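4.2 Glas neben Glasur: Was Trinkgefäße über den Geschmack verraten

Dass die Form eines Gefäßes die Wahrnehmung seines Inhalts verändert, gehört zu den schönsten Befunden der Alltagsforschung, und doch hat die Kulturwissenschaft ihn lange den Sensoriklaboren überlassen. Unsere Gespräche in Trorkham und Skulach zeigen, wie viel dabei verloren geht! Wer Menschen nach ihrer Lieblingstasse fragt, bekommt selten eine Auskunft über Temperatur oder Aroma. Man bekommt Küchen erzählt, Umzüge, eine Schwiegermutter, einen Sprung in der Glasur, der seit Jahren nicht größer wird.

Das Material umfasst 38 Interviews, die zwischen Oktober und Mai 2023 geführt wurden, dazu die Haushaltsnotizen, die uns zehn der Befragten überlassen haben. Die Gespräche in Trorkham führte Danjuma Nwosu, jene in Skulach Pacita Panganiban; beide arbeiteten mit demselben offenen Leitfaden (vgl. Abschnitt 3.1), ließen sich aber gern vom Weg abbringen. Gerade die Abschweifungen haben sich als ergiebig erwiesen.

Auffällig ist zunächst, wie deutlich die Befragten zwischen durchsichtigen und undurchsichtigen Gefäßen trennen. Glas gilt als ehrlich. Man sieht, was man trinkt, wie viel noch da ist und ob sich etwas abgesetzt hat. Eine Befragte aus Skulach nannte das Teeglas ihres Vaters »eine kleine Uhr«, an der die Kinder ablesen konnten, wann er wieder in die Werkstatt ging. Glasierte Keramik wird dagegen mit Wärme, Gewicht und einer gewissen Verschwiegenheit verbunden. Mehrfach hieß es, aus dem Becher trinke man für sich, aus dem Glas mit anderen. Diese Unterscheidung ist in Trorkham stärker ausgeprägt als in Skulach, wo das Glas auch am Frühstückstisch seinen festen Platz hat.

Besonders reizvoll wird es bei den trüben Getränken. Kräuteraufgüsse, Gerstenwasser, verdünnte Molke: All das wurde in Trorkham früher fast durchweg im Steinzeug gereicht. Sechs der älteren Befragten erklärten uns unabhängig voneinander, Trübes gehöre nicht ins Glas, das sehe nach Spülwasser aus. Die Jüngeren sehen das völlig anders. Für sie ist die Trübung ein Zeichen von Handarbeit, und sie servieren dieselben Rezepte ganz selbstverständlich im Henkelglas. Hier hat sich innerhalb von zwei Generationen ein ästhetisches Urteil umgekehrt, ohne dass sich die Getränke nennenswert verändert hätten (Abb. 5).
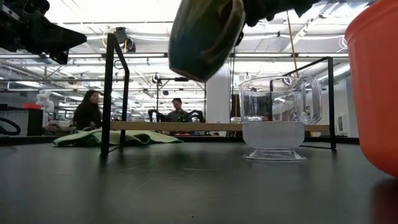 Abb. 5: Trübe Flüssigkeit in einem durchsichtigen Henkelglas mit ausgestelltem Fuß; darüber ein dunkel glasierter Becher in Petrol-, Oliv- und Brauntönen.

Wie lässt sich diese Umkehrung erklären? Wir vermuten einen Zusammenhang mit dem Wandel der Gastlichkeit. Das Steinzeug der älteren Haushalte stammte überwiegend aus der Töpferei Birnmont, deren Ware als Aussteuer verschenkt und entsprechend geschont wurde. Als der Betrieb schloss, rückte das Pressglas der Marke Estrella nach, zunächst als billiger Ersatz für draußen, für den Garten und die Kinder. Mit den Kindern, die daraus tranken, ist es ins Haus gewandert. Heute steht es vorn im Schrank, und die Becher aus Birnmont stehen dahinter, werden aber keineswegs vergessen: In fünf Haushalten wurden sie uns während des Gesprächs unaufgefordert auf den Tisch gestellt. Das waren die lebhaftesten Stunden der ganzen Erhebung.

Bemerkenswert ist auch die Rolle der Farbe. Dunkle Glasuren wurden in den Interviews ungewöhnlich genau beschrieben, oft mit Vergleichen aus der Landschaft (»wie der Teich im Herbst«, »wie nasses Moos«), während für Glas kaum mehr als »klar« oder »dick« zur Verfügung stand. Das Vokabular für Keramik ist also reicher, obwohl sie seltener benutzt wird. Ob die Sprache hier der Praxis hinterherläuft oder ob gerade der seltene Gebrauch das genaue Hinsehen fördert, können wir mit unserem Material nicht entscheiden. Eine Wiederholung der Gespräche mit den Enkelinnen und Enkeln der Befragten wäre dafür ein wunderbarer Anfang.

Einschränkend ist anzumerken, dass beide Orte ländlich geprägt sind und die Auswahl der Haushalte über persönliche Empfehlungen zustande kam. Wer sein Geschirr nicht schätzt, lädt vermutlich auch niemanden ein, darüber zu reden. Die Haushaltsnotizen, auf die Abschnitt 4.3 eingeht, gleichen diese Schieflage teilweise aus, weil sie auch das angeschlagene und ungeliebte Geschirr verzeichnen.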